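"You have to be willing to be bored together": Evanthia Spanos on running for mayor of Hillitz

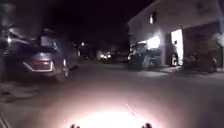
A car parked along a Hillitz street at night.

Evanthia Spanos has made a pot of coffee and apologized for it twice before I get my coat off. It is a Friday, a little after eight in the morning, and she has been up since five going over her remarks for the evening. She is running for mayor on a program she wrote mostly at this table, and she would like me to know that the table belonged to her aunt.

I ask her the question everybody in town seems to be asking, why a person with a perfectly good job at Fragkou would give it up for this, and she laughs for a good long while.

"My mother asked me that too, only louder," she says. "I was in the planning office at Fragkou for ten years, and I liked it. But I kept going to council meetings in the evening, and I kept coming home cross. After a while you either stop going or you put your name down."

The heart of her program is a plan to move part of the town budget - 400 dollars a year for every household, by her reckoning - into the hands of neighborhood assemblies. Each assembly would meet in the open and vote on what to spend. Her opponents call it slow and messy, and when I bring this up she nods along quite happily.

"It is slow! I've never said otherwise. You have to be willing to be bored together for an evening, and hear out the man who wants to talk about drains. Sometimes he's right about the drains."

Azra Ristić, who manages the campaign and has come in partway through with a bag of rolls, points out that the plan has changed a good deal since December. The first draft had the assemblies deciding on schools as well. Spanos took that out after a long evening in Plerby, where parents told her plainly that they didn't want their school's heating put to a show of hands.

"They were right and I was tired," Spanos says. "I went home and crossed out 2 pages."

We talk for a while about the young people leaving for Onport, which comes up at every door she knocks on. She doesn't blame them, she says, and she left herself at nineteen and stayed away a long time. What bothers her is hearing the council speak of it like weather.

"People go where they think somebody is expecting something of them. I'd like us to expect something."

Her team has set itself the goal of 2000 doors before the vote. Ristić keeps the tally in a school notebook and won't tell me where it stands. Spanos reaches for a roll, tells me to take one for the drive, and asks whether I've ever been to a council meeting. I admit that it has been years.

"Well, there's one on tonight," she says. "I'm speaking after the parking item, so bring something to eat."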